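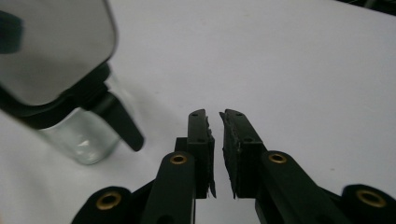 Looking for opinions on glass dispensers for the counter, mostly for sugar and rice. I have been using the tubs the stuff comes in and I am tired of spilling it. I picked up a Lerkska 310 ml to try before I buy a set for the whole shelf. The black spout sticks out from the collar and tapers to a rounded tip, and I like that part, it gives me something to aim with. My question is whether anyone has had one long enough to say how the collar and lid hold up. The kitchen store in Farnport has them on the shelf and will take back unused ones, so I have until the end of the month to decide on the rest.
- pantryshelf

brinejar
Reply at 7:12 pm
I have had the same size for two years. The glass is fine. Sugar is fine. Rice depends on the rice. Long grain bunches up in the neck and then comes all at once. For rice I would get something with a wide opening and a scoop.

mudroom_sink
Reply at 7:40 pm
Disagree on rice. I pour long grain out of mine every night and it has never jammed. You have to tilt it slowly and stop filling it to the top. I put in enough for a few meals and leave the rest in the bag.

brinejar
Reply at 7:51 pm
If I have to keep the bag anyway then I don't see what the jar is for.

mudroom_sink
Reply at 7:58 pm
It's for not dragging a big bag out of the cabinet every night.

pantryshelf
Reply at 8:20 pm
OK, both noted. I will test rice this weekend. Another thing I wanted to ask about is storage. My shelf is low and I was thinking of laying a couple of them down when they are empty, or even with beans in them.

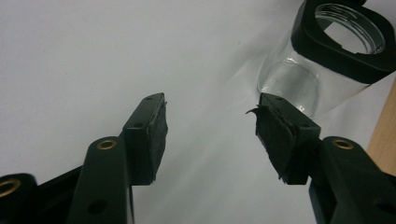

Glass on its side, clear all the way through.

The shelf is one of the Grillgate wire ones, and the gap under the next rack is too short for anything tall to stand up. Would you store them flat with something in them, or is that asking for trouble?

halfcup
Reply at 8:33 pm
Empty, sure. Full, no. I would not trust any flip lid to stay closed lying down. I did it once with lentils in a different brand and found them in the back of the drawer for months. Move the rack up a notch. The Grillgate racks sit on clips and you can shift them without taking the whole thing apart.

pantryshelf
Reply at 8:45 pm
I didn't know the clips moved. Will look tonight.

The other thing is cleaning. I want to be able to get a brush down inside, and I don't know yet how much room the collar leaves. The lid is hinged at the back and stands straight up when it's open, so at least it is out of the way.

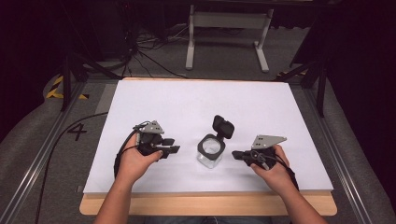

oatbin
Reply at 9:04 pm
Skip the brush. Warm water, a drop of dish soap, a spoonful of dry rice, close your hand over the top and shake. Let it soak 20 minutes if it had brown sugar in it. Rinse and leave it upside down on a rack overnight. Any damp left in there and your sugar will be a brick by morning.

brinejar
Reply at 9:10 pm
I use a bottle brush and it works fine. Shaking rice around never got the corners for me. Agree about the drying though.

halfcup
Reply at 9:26 pm
Does the collar come off on the Lerkska? On my old Quiambao it was glued and crumbs got in under it. That was the reason I stopped using it. If yours pulls off, wash that part separately.

pantryshelf
Reply at 9:31 pm
I haven't forced it. I gave it a light twist and it didn't move, so I left it alone. I don't want to crack it and then not be able to return it.

mudroom_sink
Reply at 9:48 pm
Mine came off after I ran it under hot water. It goes back on if you push evenly. I wouldn't do it every week, but a few times a year is OK.

oatbin
Reply at 10:02 pm
For what it's worth I have 4 of these in a row and they are for sugar, salt, cornstarch and chia. Cornstarch was a mistake. It puffs out everywhere. The others I would do again. Put a strip of tape on the lid with what's in it - salt and sugar look the same at six in the morning.

pantryshelf
Reply at 10:15 pm
Thanks. Plan for now is sugar in this one, rice on trial, and I'll move the rack up before I buy more. I'll start the rice test with 100 grams and see if it bunches up like brinejar says.

brinejar
Reply at 10:19 pm
Use long grain or it doesn't count.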